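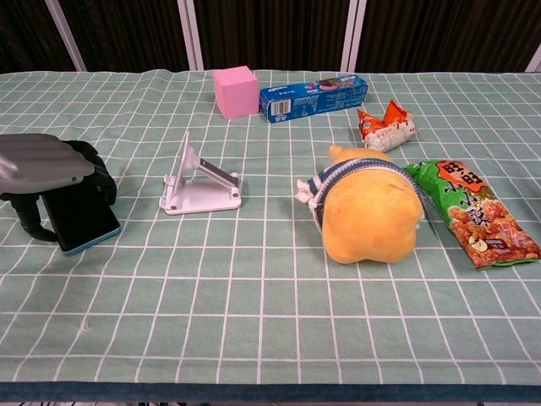

Checked tablecloth with teal hem, curtain behind.

Home Projects Reports Funding Contact

Ploltham Household Textile Reuse Project
Interim progress report to the Urnance Fund
Prepared by Leszek Sobczak, project lead

1. Period covered

The report covers work from the start of the grant to the end of October. Spending is in line with the agreed profile, with one exception noted in section 4.

2. Collection and sorting

A total of 3581 items were received through the Ploltham and Drarnton drop-off points. Bed linen made up the largest share by weight, followed by towels and table linen. Each item was weighed, checked for fiber content where a label survived, and graded A to D. Grade A goes to resale without treatment. Grade B needs washing or minor repair. Grade C is cut down for wipes or patching, and grade D goes to the fiber recycler.

The grading sheet was revised once. The first version put staining and fading in the same column, which pushed sound but faded cotton into grade C. After the change, nearly 800 items were regraded, and most of these moved up to B. Rostislav Bartoš has written up the revised criteria as a two-page guide, now in use at both sites.

Unlabeled items remain slow to process. The burn test is reliable for separating cotton from polyester but gives poor results on blends, and blends are common in table linen. Until a better method is in place, unlabeled blends are entered as "mixed, not determined" and held at grade C or below.

3. Washing trials

Trials compared washing at 80 degrees Fahrenheit with the hot cycle used before the grant. Load size and detergent dose were held constant. The cooler wash removed general soiling to the same grade standard but left oil marks on kitchen and table linen, so these are now pretreated and washed as a separate stream. Color loss was lower in the cooler wash for all dyed cottons tested.

Shrinkage was measured on 20 cotton pieces after three cycles. Hemmed pieces puckered along the stitch line more often than unhemmed ones — the likely cause is polyester thread on cotton cloth. Repair work now uses cotton thread only.

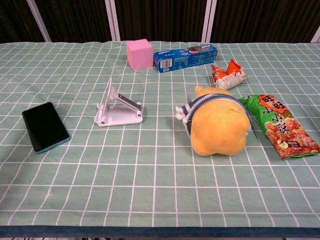 4. Budget variance

Transport is over budget. The Gebretsadik van contract was priced on one weekly run, and Drarnton needed a second from the third month onward. The difference has been met from the equipment line, where the second-hand press cost less than planned. No change to the total grant is requested.

5. Next period

— Complete shrinkage testing on linen and linen blends.
— Agree on a fixed price for the second van run.
— Train Drarnton staff on the revised grading guide.
— Report resale income by grade, which the current till codes do not allow.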